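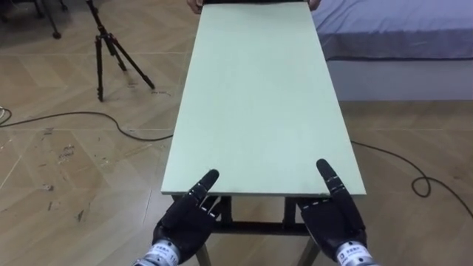 Figure 2.1 A long board on a metal table frame, held at its far end.

Search this book Enter keyword

Chapter 2
Choosing and Describing a Resort

2.1 Introduction

The first chapter dealt with the reasons people travel. The present chapter turns to the places in which they stay, and to the way those places are presented to the customer by tour operators, agents and local tourist offices. Students who complete the chapter should be able to read a resort description critically and write one of their own.

A resort is seldom chosen on the strength of its beach alone. Families may look first at the distance between the hotel and the shore, older visitors at the slope of the streets, and younger groups at what is open in the evening. A description that serves one of these readers well may leave another with the wrong idea entirely. It is the duty of the writer to state plainly what the resort offers and what it lacks.

2.2 The case of Manalastas

Much of the chapter refers to Manalastas, a small lakeside resort with one main street and a ferry pier. Its visitors come chiefly for walking and for boat trips to Grotier, the larger town on the opposite shore. The season closes in October, when the ferry is reduced to a morning service and most of the cafés shut.

Two accounts of the resort are reprinted at the end of the chapter. The first, by Dela Essien, was written for a holiday brochure and gives most of its space to the lake front. The second, by Romain Guérin, was prepared for independent travellers and deals at length with transport, including the 29 steps between the pier and the main street – a detail absent from the brochure. Both accounts are accurate. Students should read them together before attempting the written work in Section 2.5.

2.3 Terms used in this chapter

The word "resort" is used for any settlement whose income depends mainly on staying visitors. A "day destination" is one from which most visitors return home the same evening. Some places are both, according to the time of year, and the difference has a marked effect on the number of beds they can support.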